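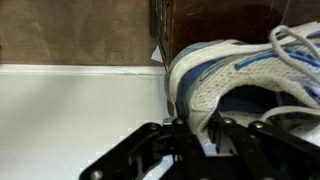

I've been walking home from work since the start of the year and I've gone completely daft about it. I don't mean proper walking, with poles and a flask and a laminated map round your neck. I mean leaving the office in Ralthorpe at half past five, turning left instead of right, and carrying on until I get to my own front door in Braden. It takes 90 minutes if I don't stop and I always stop. I'd put it off for years thinking I needed to buy things first, when an ordinary white trainer with blue stripes, gone a bit grey in the mesh, is about as much kit as the whole business asks for. I did buy a waterproof in the end. It has too many pockets and I lose my keys in it every single time.

The reason I started was the 291. Anybody who lives out our way will already be nodding. It used to come every twenty minutes and then every half hour, and then over Christmas they brought in a new timetable where it comes whenever it's in the mood. One evening in January I stood at the stop opposite the library for so long that I read the whole of the notice about the changes, including the small print and the bit in Welsh (why Welsh? we are nowhere near Wales), and I thought, I could have been halfway home by now. So I went. In work shoes, which was stupid, and I had a blister the size of a broad bean for a week.

But I liked it! I really liked it. I got in with a red nose and ate two dinners.

So the route, for anyone who wants it. You go down past the library and the old baths and out along Station Road, which is the boring part. Dual carriageway on one side, carpet warehouses on the other. I used to put a podcast on for this stretch and now I don't bother, I just get my head down and grumble about the day until I've run out of grumble. That normally happens by the tyre place. If it's been a really bad one it takes me as far as the roundabout.

After the roundabout there's a cut through between two gardens that I honestly thought was somebody's drive until I saw a man come out of it with a pushchair. It's only wide enough for one. You have to do that little dance with people coming the other way, and everyone says sorry, and I've started to recognise a few of them. There's a woman with a greyhound in a quilted coat. There are two lads who always seem to be sharing one bag of chips and never look up. We've got as far as nodding, me and the greyhound woman, though I suspect the greyhound is the one I'm nodding to.

The chips come from Wu's, by the way, on the corner where the cut through comes out. I have been strict with myself about Wu's. I'm allowed it if it's raining. It has rained a great deal this spring.

Then it's the canal. I'd lived here eleven years and had been down to the canal maybe twice, both times because visitors wanted to see it. You go down a set of slippery steps by the bridge and the traffic goes quiet all at once, like somebody's shut a door on it. In January it was pitch dark down there and I didn't fancy it at all, so I kept to the road for the first couple of months. The clocks changing is what opened it up for me. Now I get it in proper daylight, with the sun coming in low and catching all the gnats, and there's a heron who stands by the overflow looking like a man waiting to complain about something.

I don't know anything about birds. I should say that before anyone writes in. I know heron, duck, swan, robin, and then there's a large group I call brown ones. I did borrow a bird book from my sister and for a week I took it with me, and what I found was that by the time I'd got it out of one of my many pockets the bird had gone, and I'd be standing there on the towpath reading about its eggs. The book lives in the downstairs loo now and I'm learning a lot more from it in there.
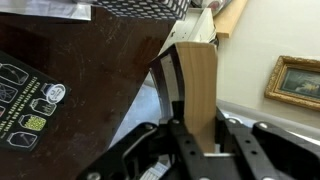
Pale wood, with the faintest bit of grain to it.

One thing I hadn't reckoned on is how hungry you get for small changes. On the bus I never noticed anything from one end of a month to the other. On foot I'm like a nosy neighbour along the entire length of it. Somebody on the boats has painted their door yellow. The big house by the lock has finally taken its Christmas wreath down (second week of April, which I think is a record, and I was quite sad to see it go). There was one wet glove on a railing all through February, and people kept moving it along, so that it travelled a few posts nearer to Braden each week, and then one day it had vanished and I felt properly bereft. I hope it got home.

The smells, too. I'd forgotten that places smell of things. Coal smoke off the boats, and that green, slightly peppery smell where the wild garlic is coming through, and somebody on the lane who has a roast on no matter what day of the week it is. There's the Etberg bakery as well, which bakes in the evening for the next morning, and if the wind is right you get it a good 600 metres off. The shop part is shut by then, of course. It's a cruel thing to do to a person who's been walking for an hour.

I've had a few people at work ask if it's for fitness or for charity, and they look a bit let down when I say neither. I did weigh myself once in March and I'd put on three pounds, which I blame fairly and squarely on Wu's. I sleep better, I'll say that. And I've stopped bringing work home with me in my head, or at least I bring less of it, and it's in a better temper by the time it gets there. My other half says I used to come through the door already halfway through a sentence. Now I come through it and say hello first, which has gone down well.

It isn't all lovely. The lane at the far end has no pavement for the last stretch, and people drive down it as though they've left something in the oven. I've got a reflective band for my arm and I walk facing the traffic and I still end up in the hedge once a week or so. I have written to the council. I got an email back thanking me for my interest in lanes. There's a dog at the farm that hates me personally. And there are evenings when it's sleeting sideways and I've got a heavy bag and the 291 comes sailing past, on time, all lit up and warm and half empty, and I could lie down in the road and weep.

I take the bus on those evenings, if I can catch it. I've decided that's allowed. I had a silly idea at the beginning that I had to do every day or it wouldn't count, and all that did was make me cross by the middle of the week. Three times is good. Four is a treat. Once I did all five and was insufferable about it.

If you're thinking of having a go yourself, I'd say start by getting off the bus early, a couple of stops at first, and see what's there. Take a dry pair of socks. Eat something at four o'clock, a banana or whatever, or you'll be in no state to walk past a chip shop. And tell whoever's at home that you'll be late, then add a bit on, so they don't ring you while you're trying to creep up on a heron.

My sister worked out that I must have done roughly 200 miles since January, and she's decided we should do a proper long walk together in the summer, a real one over several days with our bags sent on ahead in a van. I said yes before I'd thought about it. I've since been told there's a hill on day two, and she's gone very quiet whenever I ask how big. If anyone has done one of those walks where they carry your bags for you, can you tell me what people wear in the evenings? Do I need a second pair of trousers, or is everyone sitting about in the muddy ones?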